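Reading time: 3 min

Sports Journalism, Unit 6: How a football transfer is reported
Notes for students, prepared by Mafalda Patrício

Please read these notes before the March session. They continue from the unit on match reports, so I will not repeat what we said there about quotes and attribution.

1. Who is speaking

Most transfer stories begin with a person who wants something. The agent wants a better salary for the player. The selling club wants a second buyer, and the buying club wants the price to go down. When you read "sources close to the player", ask first which of these people gains from the sentence. In many cases it is possible to guess it from the verb. "Is open to a move" comes usually from the side of the agent. "Will not be sold for less than" comes from the selling club.

2. Our case

We work this term with the case of the winger Tondus, who plays for Drolteo in the second division. The club Junduvlow made an offer for him in the winter and it was refused. You have the press folder, with 243 short articles from the 30 days before the window was closed. I have read all of them, and I must say that very few contain new information. The same phone call between two directors appears again and again, each time with a different adjective.

Pay attention to the article of the local paper Frei from the first week. It is only 590 words, but it gives the name of the director who refused the offer, the hour of the meeting and the length of the contract which the player still had. Later articles use these facts without saying where they come from.
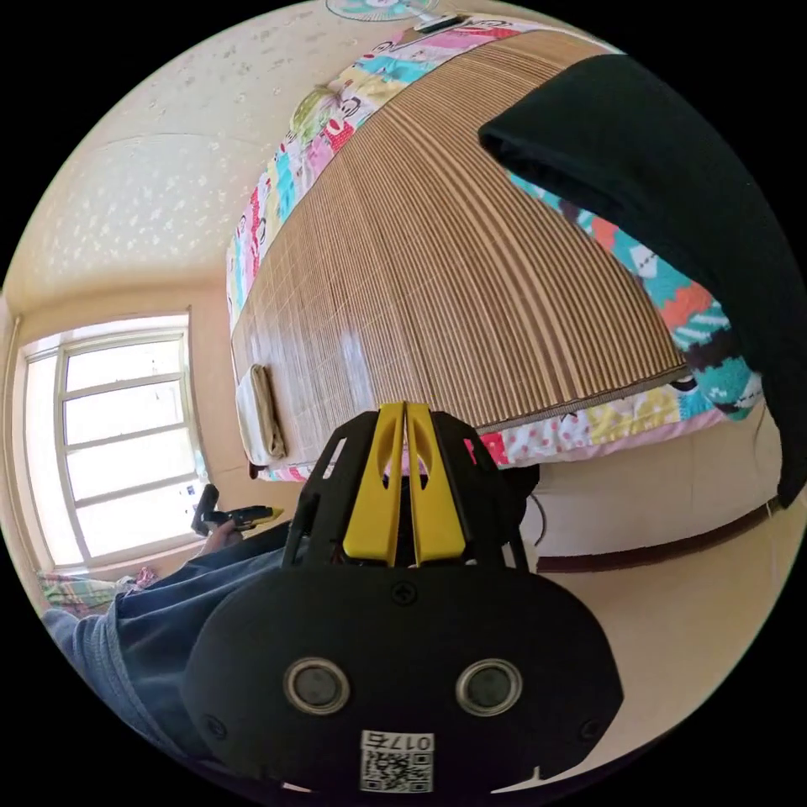

3. The fee

Students often write the fee as one number. A fee has normally several parts: the sum paid at signature, the payments in later seasons, the bonuses for matches or for promotion, and sometimes a percentage of the next sale. In our case, Drolteo asked for 20 percent of the next sale and Junduvlow did not want to give it. One newspaper wrote that the clubs were "far apart on the price". This was wrong, as they agreed on the price already. They disagreed on the percentage.

If you don't know the parts, write that the parts are not known. The reader will accept this.

4. The medical examination

"He has failed the medical" is a dangerous sentence. A doctor gives an opinion on risk, and then the club decides if it accepts the risk for that money. Two clubs can look at the same knee and decide differently. Write who took the decision, and do not describe an injury if you have only heard it from the other club.

5. Work for next time

Choose one article from the folder, not the one from Frei. Underline every statement that has no source. Then rewrite the first three paragraphs using only what remains. If only one paragraph remains, bring the one paragraph.

Bring also the timeline we started in Unit 5. We will need it when we discuss the deadline night, from 6 p.m. until the window was closed.

This site uses cookies to remember your settings. Accept | Read more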